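Print this page | E-mail this page

Cistcombe Community Kitchen: Progress Report to the Pearce Fund
Second installment, covering the period to the end of November

Prepared by Leanne Lightfoot, kitchen coordinator

Where the money has gone

Of the $3188 awarded, $218 remains. Most of the difference is now counter, drawers and the labor of the people who put them in. The old counter left in two pieces, only one of them on purpose. The new one is long, gray and shiny enough that every crumb on it appears twice, which has done more for wiping-down than any sign I ever taped to the wall.

The drawers have dark wooden fronts and metal bar handles. I asked for handles that a person with sore hands could get hold of, and these can be opened with two fingers or, as one of our regulars has shown me, a foot. I have asked him to stop.

Small equipment

Your last letter asked, fairly enough, why the budget said "small equipment, assorted" and what the assortment was. The short answer is cups, bowls and boxes. The longer answer is that we cook with people who have been told off in kitchens before, and a bright cup is easier to ask for than a quarter-cup measure. "Pass me the red one" works across three languages and a running faucet.

The Brulo order arrived in two parts. The first was correct. The second was a very generous number of lids. These have gone back and the refund is included in the balance given earlier.

We also kept what people brought from home. I did try to impose a color scheme in the spring. It lasted until Thursday.

Sessions

We ran 30 sessions in this period and served 98 people, counting each person once, including those who came only for the soup. The evening group is full. The morning group is not, and I suspect the 8 a.m. start, which was my idea.

The Ginonholm housing office now sends us new tenants in their first month. Several had a stove and nothing to put on it, so we added a session on cooking with one bowl and one measuring cup. It has become the most popular thing we do — a little galling, given the price of the drawers.

Cloths and yarn

The fund's visitor remarked that we seemed to have a lot of yellow. We do. The crochet table began as something for people to do while bread was rising and has since taken on a life of its own. Yarn is donated, and the donor had a clear favorite. Stitches vary with the maker, tight in one row and gappy in the next, and I have stopped suggesting that anybody unpick anything.

The counter and small equipment, with some of the yellow:
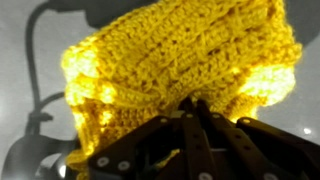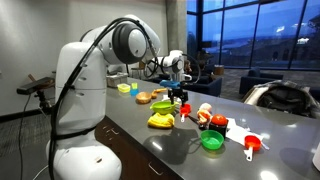 Still to do

1. Label the drawers. We have had two meetings about what belongs in the top one and are no closer.
2. Move the morning start to nine-thirty.
3. Spend the remaining $218 on a second set of measuring cups, if the Pearce Fund agrees. I would like a yes or no before the next order goes in.
4. Find the missing can opener, or admit that it has gone for good and buy another.

The receipts are in the envelope, in date order up to the point where I ran out of paper clips.

Contact: Leanne Lightfoot, Cistcombe Community Kitchen | © Cistcombe Community Kitchen | Back to top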